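Sturdale Robotics Club
Spring progress report to the Foresside Small Grants Fund

Since the February report the club has moved from "assembling the arm" to "arguing with the arm," a stage the grant application left out. Attendance is steady, and the 4 pm session now regularly runs until somebody's ride starts honking.

Money first. Of the $1743 awarded, $1128 has been spent, mostly on the arm's motors and the wrist camera. Another $326 is set aside for entry and travel to the Virnton meet in May. The remainder is for spare parts, and at the present rate of breakage it will find a use.

The students chose dish handling as their task, over the coaches' mild objections. They have split into four teams: gripping, vision, motion and paperwork. Paperwork is the smallest team and the only one on schedule. Motion has rewritten its path code twice - the second version is shorter and, they say, politer. Vision is still working out how to tell one plate from the next when they overlap. 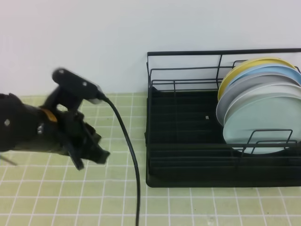 The arm in motion over the tiled counter, with the plates standing in the rack.

Before Virnton we need a repeatable pick from the rack and a practice round against the Stockdale club, who have kindly offered to host and less kindly mentioned last year's score. We are asking for no extra funds. We would like permission to move $4 from printing to tape.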